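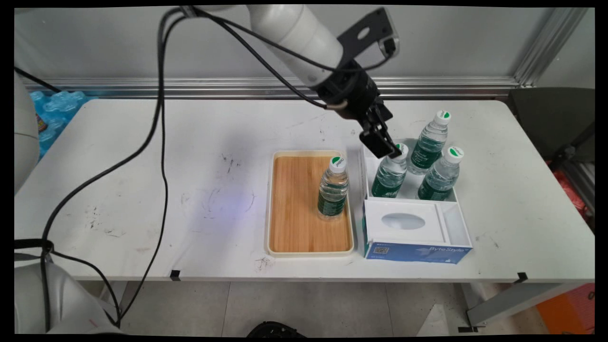 Housekeeping and Front Desk Operations
Unit 5 handout: Refreshment trays, bottled water and desk organizers
Instructor: Raelene Stubbs
Revised 20 January 2021

1. Scope

This unit covers the small items set out for guests in meeting rooms, waiting areas and reception counters: bottled water, tissues, and the trays and organizers that hold them. Coffee service is in Unit 6. Glassware is in Unit 7 and is not repeated in these notes.

Terms used below:

Tray: a flat carrier with a raised rim, used to present or carry items.
Organizer: an open container divided into compartments, kept in one position on the counter.
Slot: any single compartment of an organizer.
Facing: the side of an item turned toward the guest.

2. Tray or organizer

The two are often treated as interchangeable in older checklists. They do different jobs. An organizer is storage within reach. A tray is presentation. Stock stands in the organizer until it is called for, then moves to the tray.

A rectangular tray with a rim is preferred over a round one for bottles. The rim stops a bottle that slides; it does not stop one that tips. A tall bottle set close to a corner has rim on two sides and is easy to pick up from the end of the table, but it leaves the tray unbalanced when lifted. Place a single bottle in a corner only if the tray will stay where it is. If the tray will be carried, center the load.

Tray surfaces with a striped or ribbed pattern should be checked by hand. Some patterns are printed and flat. Others are raised, and a narrow bottle base can rock on them. Turn the bottle a quarter turn and check again. If it still leans, move it to another part of the tray.

3. Combined organizers

Many counters now use a combined unit with a tissue compartment and one or more open slots. The usual arrangement places the tissue compartment in front, under a lid with an oval opening, and the taller items at the rear. Reasons for the arrangement:

Tall items in front block the hand reaching for a tissue.
A bottle lifted from the rear clears the lid without being tilted.
The lower front keeps the labels behind it readable.

Narrow side slots are intended for pens, a remote control or key cards. Leave them empty if there is no assigned item. Do not use them for waste.

Where the front panel carries printing or a QR code, keep it turned to the guest side and free of tape.

4. Loading the bottles

4.1 Wipe each bottle, base last.
4.2 Check cap and label. All bottles in one organizer should be the same product with the same cap color. Mixed stock goes back to the storeroom.
4.3 Load the back of the compartment first, then the front.
4.4 Turn labels to the facing side.
4.5 Lower each bottle upright until the base meets the floor of the compartment. Do not drop it the last inch.
4.6 Push gently at the shoulder. A correctly seated bottle moves slightly and returns.

When unloading, grip the cap or the neck and lift straight up until the base is above the compartment wall. Gripping the label area is acceptable for a bottle standing alone on a tray, but in a full compartment there is not enough room for the fingers. Check that the cap is tight before lifting by it.

5. Table surface

White tabletops show ink and scuffs early. Clean the open area first, then lift the tray and clean under it. Ink that remains after two passes with the standard cleaner is reported on the surface sheet and left alone. Abrasive pads are not permitted on any coated top. Pieces of tape used as position marks stay in place until the layout is changed; remove them and the residue together.

6. Par levels for the practical

Lomwood lounge: 8 bottles, two organizers, one tray.
Fleury meeting room: 5 bottles, one organizer, one tray.
Lillo reception: 21 bottles in the cabinet, organizer refilled at each shift change.

7. Before the practical

Read sections 3 and 4. Bring the Ruvari checklist, completed through item 12. Students who missed the April session on lifting and carrying should see the instructor first.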